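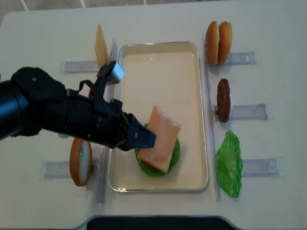
Attachment 1: play burger set in use, cheese on top of the lettuce and patty, rest of the pieces at the sides of the tray

Ticket 143
Product: Sumine burger play set, with tray and clear holders
Status: Solved
Opened by: Hanne Kettunen, Killholm play library

Hi there! First off, we love this set. It gets checked out of our library more than anything else on the shelf, and the lettuce alone has made more kids laugh than I can tell you. But we have a stacking problem and I'd love some help with it.

The burger slides. Patty goes down, lettuce goes on, cheese goes on top of that, and by the time the top bun arrives the whole thing is leaning toward one side of the tray. The cheese is the worst one. It tips on the ruffles of the lettuce and then skates off as soon as anything touches it. Is there a right order for this? We lost the leaflet ages ago (well, somebody's toddler ate the corner of it and the rest went in the recycling).

We have the older set with the flat lettuce too, and that one stacks fine.

Reply from Wallin support, 9:12 am

Hello Hanne, and thanks for the photo. A few things to try:

1. Put the bottom bun in the tray first, cut side up. It has the most grip of any piece.
2. Lay the cheese straight on the patty and let the lettuce go on last, under the top bun.
3. Wash everything in warm water with a drop of dish soap, then let it air dry. Hand lotion and crumbs make the pieces slick.
4. Check the lettuce for a curl. If it has been stored folded, it will spring up in the middle.

Could you let us know how high the stack gets before it goes over, and whether the patty is flat when you set it on a table?

Reply from Hanne Kettunen, 11:45 am

Okay, so I had a great morning with this! Washed the whole set in the staff sink and left it on a dish towel through story time. The patty is perfectly flat. The lettuce is not! It has a bump right down the middle, and I know why, it had been living at the bottom of the bag with the buns on top of it.

I tried your order with the lettuce last and got a full burger standing on the first go. Then I tried our old order again with the clean pieces, and it stayed up for a bit but still leaned. So washing helps some and the order helps a lot.

One more question. Is it okay to warm the lettuce to flatten it? My coworker wants to use a hair dryer.

Reply from Wallin support, 1:20 pm

That's wonderful to hear! Please skip the hair dryer, the ruffles can go out of shape. Soak the leaf in warm tap water for 8 minutes, lay it flat between two towels and put a heavy book on it overnight. Store it on top of the other pieces from then on.

If the bump comes back, we can send a new leaf from our Holivska warehouse. They go out in packs of 12, so you'd have plenty of spares.

Reply from Hanne Kettunen, next day, 8:45 am

Flat as a pancake! I used the big bird atlas. Three kids built burgers this morning and every one of them stood up, even the one with both cheese slices in it. I've written the new order on a card and tied it to the bag.

Yes please to the spare leaves, same address as last time. You can close this one.

Ticket closed. Spare part order opened: lettuce leaf, 1 pack.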